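Tustdale Ice Hockey Club: Report to the Dadden Fund, Year Two, Second Instalment
March
By Branwen Hopkin, club secretary

You asked for a report in plain terms covering the period since the clocks went back, with particular attention to the junior programme and "any variance from the plan". There has been some variance from the plan.

Junior sessions

The grant pays for ice time, kit hire and one paid coach for the under-12s and under-14s. We promised 100 junior places across the season and have filled 115, mostly by letting in younger brothers and sisters who were already at the rink eating crisps and complaining. All of them are registered and insured. Styliani Lazaridis has coached every session bar two, when she had flu, and on those evenings Kobina Asamoah stood in. Kobina is a goalkeeper by trade and the children came home knowing a great deal about angles and very little about skating backwards.

The under-14s played in the Cadine Cup for the first time and lost in the first round to Kontogiannis Juniors, who were organised, polite and much larger than us. The score was 9-1. Our goal was celebrated at a length the referee felt he had to mention. We played them again eight weeks later in a friendly and lost 4-3, and I would ask the Fund to look at those two scores side by side before reading any further.

Attendance dipped before Christmas, as it does everywhere, and came back in January. We lost one evening to a fault in the ice plant and another to a fault in the man who had the keys. The rink has credited us for the first. Talks continue over the second.

Girls' hour

This was the part of the bid we were least sure of and it has gone best. We budgeted for 14 girls and have 28 on the list, with most of them turning up most weeks. Elin Yorath ran the first block as a favour and is now on the coaching course, paid for out of the training line. She has passed the first module. The second involves a written paper on warm-ups which she describes in terms I won't put in a report.

The problem is changing space. The rink gives us one room with a door that shuts and one with a door that would like to. We have asked for the use of the referees' room before the hour begins, and the rink manager has said he will think about it, as he also said in November. A letter from the Fund might help him think. I can draft it.

Senior team

The grant doesn't pay for the senior team, and after this winter you may feel that was shrewd. I include them only because the bid said the seniors would "provide visible role models". They finished second from bottom. Ismael Sampaio, the captain, has been an excellent role model in that he has come to every junior session he was asked to and tied more small bootlaces than any man living. On the ice he served the most penalty minutes in the division. The juniors know the figure by heart.

From next season each senior player will take a turn helping at junior training as a condition of membership. This was voted through at a meeting attended chiefly by people who aren't senior players.

Kit

The hire kit arrived in September, in good order apart from the helmets, which came in adult sizes. They were exchanged in October for helmets in other adult sizes. The right ones reached us in the second week of November, and until then we borrowed from the figure skating club's lost property and from parents. We have moved to a new supplier for next year. It costs slightly more per set, and the difference can be met from the underspend on coach travel, if you agree to the move between lines. Please let me know by the end of the month, as the supplier wants a deposit.

Sticks are holding up. Pucks are not, in the sense that they go over the boards and into the car park and are never seen again.

Off-ice work

With ice time the price it is, we said we would do part of the coaching on dry land. Styliani holds a tactics evening every other week at the community rooms, and although I had expected it to be popular with no one under forty, the under-14s like it. They get to argue. We have covered breakouts, line changes, and what to do when you are a player short, a subject on which Ismael was invited to speak.

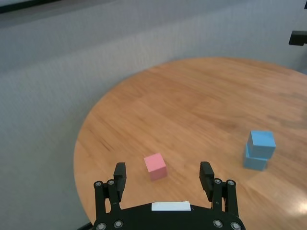
A pink cube on the round table.

The rooms cost less than we allowed, and we would like to keep the booking through the summer when the ice comes out. Parents have asked for a session of their own on the rules, mainly offside. Kobina has offered to take it. I have explained to them about Kobina.

Money

We are inside the budget overall. Ice hire is over by the cost of the extra girls' half-hour, agreed with you by email. Coach travel is under, because Styliani moved house and now lives within walking distance of the rink, for which we claim no credit. Printing is over. I would rather not discuss printing, but the receipts are attached, including the ones for the fixture cards with the wrong year on them.

Still to do before the end of the year

The safeguarding refresher is booked for all coaches and helpers. The skate sharpener needs a service. We owe you the survey of parents, which has gone out twice and come back in very small numbers, two of them about parking. I will try again at the end-of-season party, where they can't leave until the raffle is drawn.

The third instalment is due in May and the bank details are the same as before. If anyone from the Fund would like to see a session, please come, and bring a thick coat.

Tustdale Ice Hockey Club | Contact the secretary | © Tustdale IHC | Back to top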